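Residency Diary, Textile Repair and Reuse Program
Zekulside Community Arts Centre
September 2019

Fourth entry

The program has now completed its first intake of donated clothing, and the Centre is pleased to record that the response from the district has exceeded the allowance made for it. Deliveries were received at the Arango Street entrance and weighed on arrival. The total stands at 3742 kilograms, all of which has been moved to the upper storey for sorting. The heating there remains unreliable, and a request for repair has been lodged with the building's managers.

Sorting by fibre was finished this afternoon. Wool and wool blends have been set aside for the Jivivska felting group, which will collect them in March, after its own workshop has been refitted. Cottons of lighter weight will be cut for quilting. Synthetic garments continue to present a difficulty, and the residency has not yet settled on a use for them. Colour was disregarded at this stage, apart from whites, which are to be kept away from anything likely to bleed.

Denim forms a category of its own. It arrives in every state of wear, and the paler, rubbed areas are often the most attractive to work with once the seams have been opened. Pieces bearing stitched decoration will be kept whole where practicable.

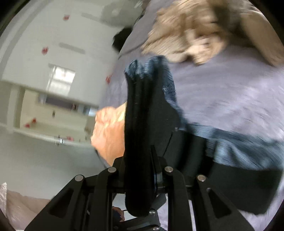
Workshops

The public sessions will run for 8 weeks, with 4 places reserved at each for residents of Zadport, under the terms of the regional grant. Participants will be taught darning, patching and the turning of collars. Sashiko was considered and deferred, as the thread ordered in winter has not been delivered.

A fee of 360 dollars has been approved for the hire of two additional sewing machines. The existing machines are adequate for shirting but labour noticeably over a doubled hem, and one broke a needle this morning on a waistband. Heavier needles have been added to the supply list, together with chalk and a replacement cutting mat.

The evening was spent revising the handout on seam allowances. The metric measurements are now correct throughout, although the diagram for the flat-felled seam still shows the fold on the wrong side and will have to be redrawn before printing.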